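What the Bag Can Bear

The paper carrier bag looks like a simple object, and most of its failures are simple too. The handle comes away from the top edge, or the bottom opens along its glued seam. Side walls seldom tear unless something sharp has been put inside. At Ciren, a small testing workshop in Nandoncombe, returned bags are sorted by these failures before anything else is recorded.

Imelda Fajardo set up the sorting system and still runs it. Her log stands at 2504 bags, of which 151 failed in a way that did not fit the existing headings. Most of those turned out, on a second look, to be handle failures in which the reinforcing card had stayed whole and the paper behind it had split.

The strength of a bag begins with the direction of the fibres. Paper made on a machine has a grain, because the fibres tend to line up with the direction in which the sheet travels. It tears more readily along that line than across it. A bag maker can choose which way the grain runs, but the choice is limited by the width of the roll and by how the blank is cut. Running the grain from top to bottom gives a tube that folds cleanly at the sides. It also gives any tear that starts at a handle hole an easy path downwards.

Weight of paper matters less than buyers expect. A heavier sheet resists punctures and holds its shape on a shelf, but it is also stiffer, and a stiff sheet puts more strain on the glue where it is folded back on itself. Fajardo has seen heavy bags open at the base under loads that lighter ones carried without trouble.

"People ask for thicker paper when they should be asking about the fold," she says.

The base is usually a block bottom, made by folding two large flaps over one another and gluing the overlap. In the better bags a separate card lies loose inside. It spreads the load of a small heavy item, such as a jar, which would otherwise press on a single point of the seam. Archie Geddes, who makes bags by hand at Stistthorpe, cuts his cards slightly short so that they do not rub at the corners. He used to cut them to the full size and changed after a run of worn edges in April.

Handles come in three common forms: flat paper tape, twisted paper cord, and rope. Tape is glued to the inside and pulls along the face of the paper, a direction in which glue is strong. Rope is normally threaded through punched holes and knotted, so the whole load rests on the lower edge of the knot's bearing area — a very small patch of paper. For this reason the top of a rope-handled bag is turned over to give a double layer, and a strip of card is often hidden in the turn. 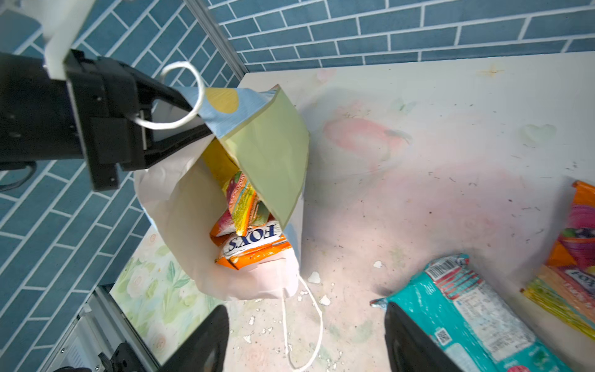 Does a rope handle make a bag stronger than a flat paper one? The rope itself is rarely the weak part, so the answer depends on how well the top edge is reinforced around the holes.

Damp changes all these figures. Paper takes up water from the air, and the bonds between fibres weaken as it does so. Ciren keeps its samples in a conditioned room before testing, and repeats each test on 2 further samples that have been left in an unheated store. The gap between the two sets of results is widest in uncoated papers. A laminated surface slows the uptake of moisture, though cut edges remain open to it, and the film makes the bag harder to recycle.

Geddes has lately been working with Tarar, an uncoated sheet with long fibres and a rough face. It takes glue well and ink badly. He prints on it only with solid shapes, leaves the folds bare, and allows each batch to dry overnight under boards before the handles go in.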